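Bultstead project update, November. We're collecting two-arm examples for the Emach policy. Target is 1,000 demos – we have 600.

The task is small objects on a white table, both arms teleoperated. 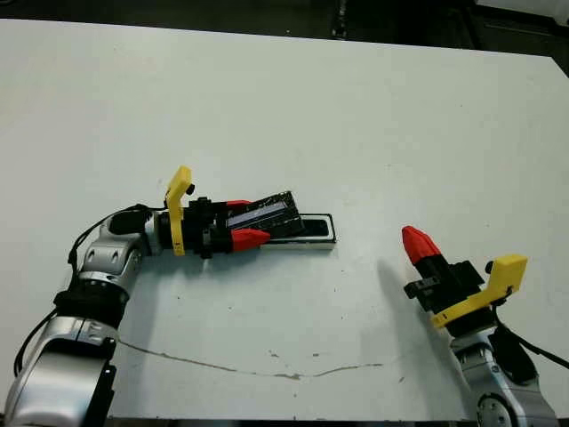
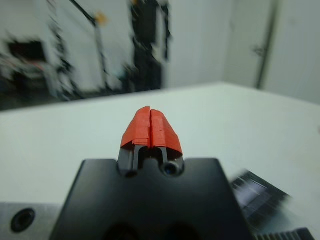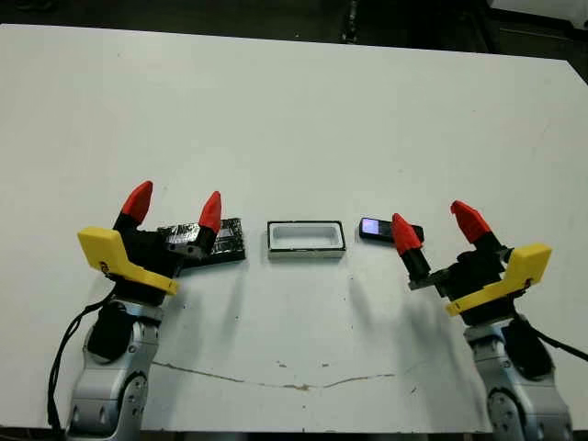
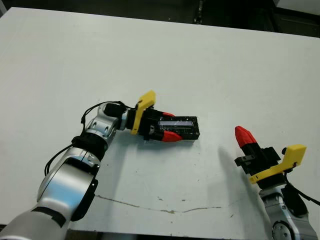 Two-arm demos at the white table. Second picture is the wrist view.

Each demo gets a label from the operator, then a check by a second person. We threw out 227 early ones for bad timestamps – they're not in the 600.

Next batch is 30 per operator with the start positions changed each time. Fovmont is storing the raw files. Colour calibration gets redone every morning.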